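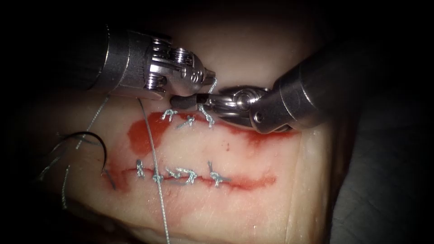
Two instruments working over a pad with a pair of partly closed incisions.

Stukton Job Queue
Background job server for web applications

Made by Rudonitz
Current release: Stukton 4.2
Licence: per server, yearly

Overview

Stukton takes slow work out of the web request. Your application hands it a job, such as sending an email, building a PDF or resizing an upload, and gets a job number back straight away. The page loads while a worker process picks up the job and runs it. The result can be fetched later by job number or posted to a web address you choose.

It runs as a single program on Linux. Jobs are written to disk before the job number is returned, so a restart does not empty the queue. You do not need a separate database.

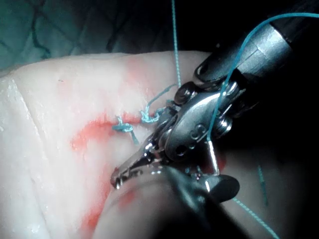

Photo: Fatima Maluleke

Queues and priorities

You can set up as many queues as you like and give each one its own limit on how many jobs run at once. A common set-up is one queue for mail, one for reports and one for everything else. Within a queue, jobs run in the order they came in unless you give them a priority from 1 to 9. Jobs can also be held until a set time.

A failed job is tried again after a delay, and the delay doubles each time. After the last attempt it goes to a holding list. From there you can read the error, change the job data and send it back. The number of attempts is set per queue and the default is five.

Please note that a job may run twice if a worker loses its connection just before reporting back. Write your jobs so that a second run does no harm, or use the unique key option.

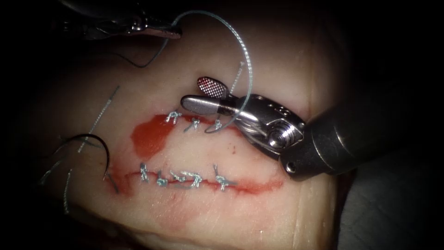
Interrupted stitches in a pale blue-grey suture.

Performance

On our own test server (four cores, 8 GB of memory, solid state disk) release 4.2 took in 2,069 small jobs a second with disk writing turned on. Memory use with an empty queue was 138 MB. Large job data slows things down, and we suggest keeping files in your normal storage and passing only the path.

Client libraries

PHP, Python, Ruby, Node.js and Go. The Go library was rewritten in April by Yae Takagi and is not compatible with the old one. If your language isn't listed, you can use the plain HTTP interface, which covers everything except streaming logs.

Dashboard

The dashboard shows waiting, running and failed jobs for each queue. It listens on the local machine only until you set a password. Search covers job number, queue name and error text. Log lines can be sent on to Shawky if you already use it for monitoring. 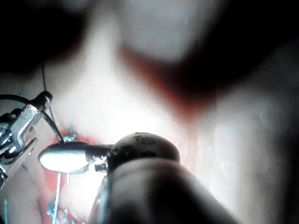
Dashboard history is kept for 30 days by default. You can shorten this in the settings file, but jobs in the holding list stay until someone deletes them.

Price

Single server: £317 a year
Each extra server on the same account: £138 a year
Test and development servers: free, up to 1,000 jobs a day

Prices do not include VAT. Support is by email from our Cenville office, weekdays 9am to 5pm.

Release 3 users

Release 3 stops getting security fixes on Thu 30 July. The upgrade tool converts existing queues in place, so take a copy of the data folder first. Licence keys for release 3 work in release 4.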